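Robot arms at Dimau workshop back on after wrist fault

It has been a long couple of weeks for the good people at Stavumel, the small robotics workshop in Dimau, who had to switch off every arm in the building after one of them – a unit the staff call Oda – failed to stop when its safety stop was pressed. Happily, no one was hurt, and the arm came to rest against a padded post.

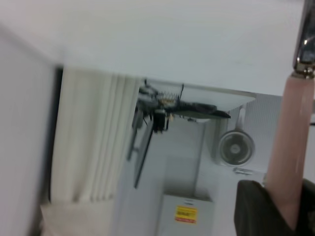
Lucyna Bednarek, who leads the safety work there, traced the trouble to a worn cable inside the wrist, which had been rubbing a little more with every turn. She and her team then went through 498 hours of logs, and found 7 earlier moments when the stop signal had dropped out for an instant and come back by itself. The long pink finger on the gripper has no part in the fault and stays as it is, but the cable behind it will now be replaced every 100 days.

The arms are running again at low speed, and visitors are asked to keep behind the floor line for the time being. Full speed should return in December, once Velura, the firm that supplies the cables, has sent the new and tougher kind – and we wish them all a quieter winter!

Contact the newsroom | © 2020 | Back to top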